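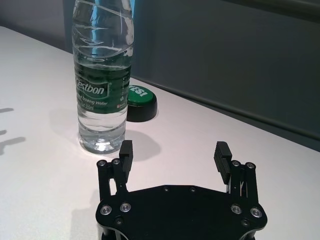 Pavarov is a small evening school for people who want to speak in front of others and still enjoy their dinner beforehand. Elaheh Kazemi started it in March with one class, a borrowed lectern and a lot of tea, and we've grown to 31 regular students since then! Every speaker gets a bottle of drinking water on the table, right side up and within reach, and you're welcome to stop for a sip whenever you like (a sip is a pause, and we love pauses).

What we teach
Wedding toasts, work talks, eulogies, science fair judging, the two minutes you get at a town meeting – if it's said out loud, we'll help you with it. Most people begin with the Sundaram course, ten evenings long, where you give a short talk every week and hear back from the whole room. After that there's Gematton, our storytelling night, and it's a joy. Last time a retired bus driver had us laughing so hard we ran way over.

Who we are
Elaheh teaches the beginners. Harish Prajapati runs the storytelling nights and coaches anyone getting ready for a job interview. Musa Ezeani works on voice and breathing, and he'll have you humming in the hallway before you've taken your coat off. Miloslav Kadlec answers the phone and keeps our library of 200 recorded speeches, which students can borrow for free.

Come and visit
Sit in on any class before you sign up. You don't have to say a word on your first night, though plenty of people do!

Page updated Nov 8, 2024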